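September, notebook, Helto bench

Morning, before the phones start

Coffee first, then the log. We're 27 trays into the Kong order and I want to get down how the handoff is going while I still remember it (last time I waited and wrote half of it wrong).

Baoshan Jiang and I swapped the order of the job again. It used to be that whoever was on packing picked, turned, checked and set down every single part, and by lunch your wrist knew all about it. Now the arm does the pick and set, and one of us does the check. I thought I'd love this! Mostly I do. But checking all morning is a different kind of tired – your eyes go before your hands do – so we're trying two-hour turns and then trading with the label desk.

Also I'm learning to keep my stuff off the wood. My mug, my tape, my good pencil, all of it used to live on that table. The pale fingers sit low over it and the thin wire under them sags almost to the boards, so anything left there is asking for a snag.

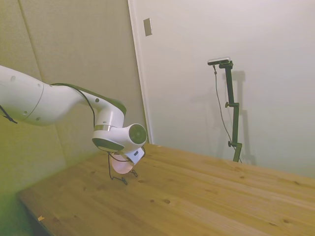

To do and loose ends

Clip for the gripper wire, something small, nothing that pinches. Ask Tanent if they have the short ones in stock.

Tighten both knobs on the camera stand before the first run and put it on the start sheet. Baoshan does it from habit, I forget.

Hidodden wants us to take a second order at 7 trays a day. I said let me see how the turns work out first. If one person checks and one labels, who answers the door? We used to be 3 on this bench and I don't want the answer to be me, running.

Ask about a better chair for the checker. The stool was fine when you were up and down all day, now it's murder on the back.

Baoshan wants to write the next pick routine himself. Yes please. Show him where the old ones are saved.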